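### 4.2 Looking after the simulated cell

Most of what follows is about housekeeping, and I make no excuse for that. The Lerkton cell exists twice for us, once on the lab floor and once in the Flikus renderer, and the rendered one needs as much care as the steel one.
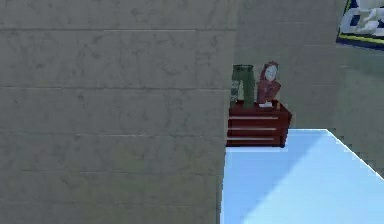 **Figure 3.** One render from the Lerkton cell in Flikus: the pale blue work surface with the red crate at its back corner and two items standing on top of it, gray walls to the left and behind.

Halldóra Ketilsson wrote in the margin of our first draft that a simulated cell can't drift, so why would anyone put it on a maintenance schedule? Fair question, and I'd have asked it too before May. The meshes don't wear out, she's right about that. But the cell is a pile of settings that people touch — wall positions, light strength, camera pose, friction values, the order in which assets get loaded — and every one of those got nudged at some point by somebody fixing something else.

The walls are a good case. A wall is cheap to add and easy to forget, and it matters a lot where it sits compared with the camera. In Figure 3 the near wall fills almost the whole left half of the view, and it partly hides the left end of the crate as well. A policy that gets this view has much less table to look at than one that gets a view from over the middle. So we now keep wall positions and camera poses together in one file (we call it the Leltero file, after the folder it started in), and the two can only be changed together. Before that they lived in separate places, and I lost a good chunk of a week to a camera that was perfectly fine and a wall that had been moved.

Light is the other thing we check a lot. You can see in the figure that the wall lays a broad, soft blue shadow over much of the surface, while the far right edge stays bright. Our segmentation step, which we took over from the Sandhu code with hardly any edits, likes even light and gets fussy near a strong change. We didn't want to remove the shadow, as the real cell has one too. What we do is render the same layout at 19 light settings and look at the masks by hand whenever anything in the lighting changes. It's dull work, but it goes well with coffee.

Then there's resolution. We render small to keep training quick, and the price shows up as stair-stepping along the diagonal edge of the surface and slightly blurred outlines on the items. Heledd Griffiths wanted to turn smoothing on everywhere. I wanted it off everywhere! We ended up leaving it off for training and turning it on for the 2 calibration views, where a jagged edge really does upset the line fit.

The routine itself is short:

1. Load the cell from the Leltero file with a fixed seed (ours is 1678).
2. Render the calibration views and compare them with the stored ones.
3. Drop each item from just above its resting place and let the physics settle.
4. Rerun the light settings if step 2 shows any difference.
5. Write the result in the log, even when there's nothing to report.

Step 3 is the one people want to skip. Please don't. Items stacked on a crate depend on two contacts, item to crate and crate to surface, and a small change to either collision shape can leave things hovering or make them slide. We run 21 drops per item and keep the final poses, so a change shows up as a shift in the numbers well before it's big enough to spot by eye.

The real cell gets the same log format. Its entries are mostly about cables, and Section 4.3 goes through those.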